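Robots at Mum's Work

My mum's friend Zohreh Rostami works in the parts room at a company called Plallico, and last winter she let me come and have a look at how the place runs now that they've got robots helping out. I write these pages for kids who like knowing how stuff works, so of course I said yes (I would have gone just for the biscuits in the lunch room).

First, what does a parts room do? When people in the workshop need screws, cables, little springs, whatever, somebody has to find the right ones and take them over. There are more than 2,000 different parts on Zohreh's list! Before the robots came, she and Babak Salehi spent most of the day walking. Pick up a bin, walk it down the hall, walk back, pick up another bin. Babak used to wear one of those step counters and he got so fed up with it that he gave it to his daughter.

Now two robots do the long trips. The workers have named them Bundari and Lesten. Zohreh taps what's needed into a tablet, puts the bins on a shelf with wheels, and the robot takes the shelf away down the hall. Then it comes back for the next one.

You might be wondering how a robot knows where to go. It carries a map in its memory, a bit like the one in your head that gets you to the bathroom in the dark. It also has sensors, which are the parts that notice things, such as a wall or a foot. But a map is only good if things are where the map says they are. So people help by marking places on the floor with coloured tape.
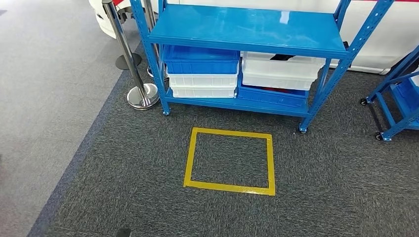 Yellow tape makes a square on the carpet, right in front of a blue shelf on wheels.

At Plallico, a taped square means "keep this spot free". You don't park your chair there, and you don't leave your backpack there, even for a minute. I nearly did! Babak pointed at my bag, then at the floor, and I moved it pretty fast. A robot that finds a backpack in its spot will just stop and wait, and then everybody's springs are late.

I asked Zohreh if she was worried when she heard the robots were coming. She said yes, she was. She thought there might not be a job left for her. Her boss, Irén Bozsik, sat down with the whole crew and told them what would change, and they got to ask as many questions as they wanted. Both of them kept their jobs, but the jobs are different now. Zohreh spends more time checking that the right parts are in the right bins. Babak learned how to fix the map when the furniture gets moved, and he had to take a course for it in August.

It isn't all great. Babak misses chatting with the people in the workshop, so some days he takes a bin over himself and lets Lesten have a rest. At other workplaces, people have lost their jobs when machines came in, and that's a hard thing for a family. It's worth asking about whenever somebody shows you a shiny new robot.

If you want to try this at home, make a square on your bedroom floor with masking tape (ask first!) and see if your family can keep it clear for two whole days. Ours lasted until supper. The cat sat in it.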